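December, Tolau workshop, household chores assessment
Entry by M. Boiko. Copies to O. Polishchuk and the Tkachenko group.

Start of work 9:15. The purpose of the current series is to determine whether the arm can clear small objects from a table covered with ordinary cloth, as would be required before any trial of table clearing in a home. Hard surfaces were covered in the previous entry and are not repeated.

The printed grid cloth remains in use. It was not ironed, by agreement with Mr. Polishchuk, as household linen will seldom lie flat. The test object is the small wooden block.
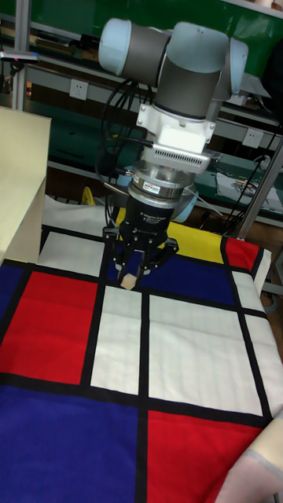
The planned total for the series is 2000 attempts, of which 551 are now logged. The principal concern is fingertip height. If the fingers close too low, they gather fabric together with the block; if too high, the block tips. A person corrects for this by touch and gives it no thought. The present Wilteo routine relies on a fixed table height and makes no allowance for a fold under the object.

Mr. Polishchuk proposes a slower descent over the last 15 mm. I have no objection, but note that the cycle is already well behind a person clearing the same table by hand. The slower setting will be applied to the next 500 attempts and logged separately.
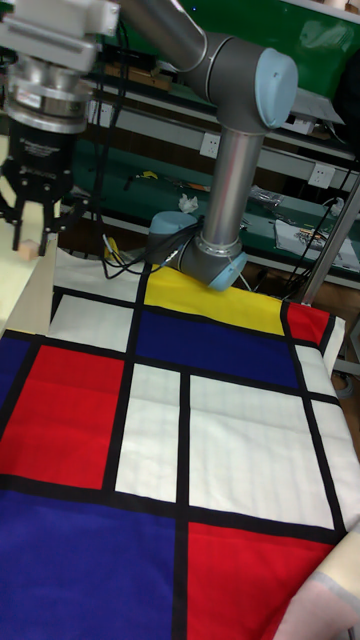
Cloth series, arm over the yellow panel; block and gripper at left.

My present opinion is that single rigid items on cloth are within reach for shop use, under supervision. Folding or removing the cloth itself is a separate matter, and I would not include it in the report to Skulent at this stage.

Outstanding: confirm the table height value in the routine; agree on how a pinched cloth is to be scored. Mr. Polishchuk to reply on the second item before the next block of attempts.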